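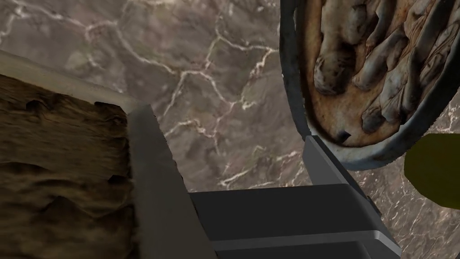 Warm greys and browns, with pale veins running across the marble.

Questions I get asked a lot

I'm Bernadette Conneely and I help people choose worktops, tiles and splashbacks for kitchens they already live in. Most of my emails ask the same handful of things, so I've put my answers on one page. If yours isn't covered, write to me and I'll add it when I next do an update (usually September, when everyone suddenly wants a new kitchen by Christmas).

Is marble really that hard to look after?

It's fussier than granite, yes. Lemon juice, vinegar and wine will all leave dull marks if they sit, and sealing won't stop that – a sealer slows down stains, but acid still eats at the polish. I've had mine for 5 years and it has plenty of marks near the kettle end. I've stopped seeing them. If you know a ring from a wine glass would ruin your week, choose something else!

How do I clean it?

Warm water, a drop of washing-up liquid, a soft cloth, then dry it off. No bathroom sprays, no limescale remover, no cream cleaner. Lerato Mabuza, who fitted my worktop, told me to throw out everything under the sink with the word "power" on the label and I more or less did.

Should I choose from a sample?

Please don't, or at least not only from a sample. A piece the size of a coaster tells you very little about where the veins will fall. Go to the yard, see the actual slab, and ask them to mark it with your name. I use Mokgethi for stone and they're very patient with people who need a second visit.

Do brown tiles make a room dark?

They can, but the grout matters more than people expect. A pale grout lifts a brown tile no end, and a dark one turns the whole wall into a single block. Buy one small bag of each, stick a few tiles to a board and live with it for a bit before you decide.

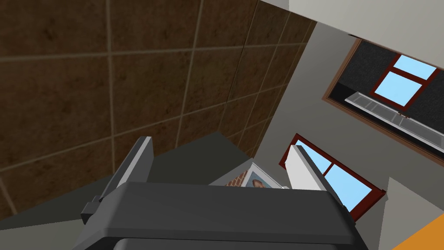 Mottled brown square tiles with light beige grout.

Won't pale grout get filthy?

Behind a hob, a bit, if you leave it. I go over mine with an old toothbrush and bicarb twice a year. On a wall that doesn't get splashed you'll hardly have to touch it.

How many spare tiles should I keep?

If your wall needs 100, I'd put a small box by as well, and write the name and batch number on the lid. Colours shift between batches and my Istorside ones were discontinued the year after I bought them, so I'm glad of the leftovers in the loft.

Do you charge for a chat?

The first call is free. A home visit takes 2 hours and Nandi Buthelezi in the office can tell you the current price and what's free in the diary. Mornings before ten are best for catching her.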